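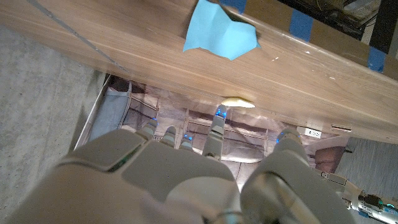
Keeping Fantasy Art Alive on an Ordinary Desk: Tips for the Home Workshop

Tips > Workshop > Paint & Paper

Print this page | E-mail this page

I draw dragons, castles and the occasional brooding knight, and I do it in a spare room that is also where the ironing board lives. Most advice for fantasy artists covers anatomy and lighting. Very little of it covers how to get ink out of a rug. These are the habits I've picked up over 14 years of ruining things.

Paper first

Buy the good paper and then use it. I kept a pad of heavy cotton sheets for five years, waiting for a picture worthy of it, and when I finally opened it the edges had gone the color of weak tea. The wizard I put on it was not worthy either.

Store paper flat, in a drawer or a closed folder, away from the radiator. If a sheet has already curled, mist the back lightly with clean water, lay it between two sheets of blotting paper and put a heavy book on top overnight. Rulebooks are excellent for this. My copy of the Lodevdale campaign setting has pressed far more paper than it has ever settled arguments.

Tape

Masking tape tears paper when it's pulled off fast. Press each strip against your jeans before you use it, so it picks up a little lint and loses some of its bite. When you're done, pull slowly, back over itself and away from the painting. If it still fights you, warm it with a hair dryer on low. Do not try this halfway through a wet sky. I have a picture called "The Siege of Rarcombe" that was going to be called something more peaceful.

Metallics

Gold paint settles into a sort of cement if you leave it alone for a month. Store the jars upside down and swap them over whenever you remember. Stir with a toothpick before you start and again every few minutes. Keep a separate water cup for metallics, or every troll you paint afterward will have a faint shimmer, like he's been to a wedding.

Cheap gold over a thin coat of yellow ochre looks better than expensive gold over white paper. Two thin coats will do it.

Brushes

Wash them in cool water with plain bar soap, working the lather up toward the metal collar, where paint likes to hide. Rinse, shape the tip with your fingers and dry them lying down. Never leave one standing in the cup. A brush that has been left standing in the cup is now a grass brush, and you can only paint so much grass.

My favorite is a size 9 round from Fulero that I've nursed along well past retirement. It does cloaks, smoke, beards and anything else that needs to look windblown.

Big swords, straight lines

A sword with a slight bend in it ruins a whole picture, and you will always notice it after the ink goes down. Tape 2 coins to the underside of your ruler so the edge sits off the paper and the ink can't creep beneath it. Then look at the drawing in a mirror. The mirror is rude but accurate.

Scanning

Wipe the scanner glass first. Dust on the glass looks exactly like stars, and this is a problem in any picture set indoors. Scan large and shrink later. Watercolor washes come out paler than they are, so expect to nudge the contrast, then nudge half of it back.

Ink on the rug

Blot, don't rub. Use cold water and a drop of dish soap on a white cloth, working from the outside in. For dried acrylic ink, dab on a little rubbing alcohol after testing a hidden corner. If none of that works, move the chair 5 inches to the left.

Last updated 3 March 2025 by Ásgeirsdóttir

Get new workshop tips by e-mail. Enter your address to sign up for our newsletter. You can unsubscribe at any time.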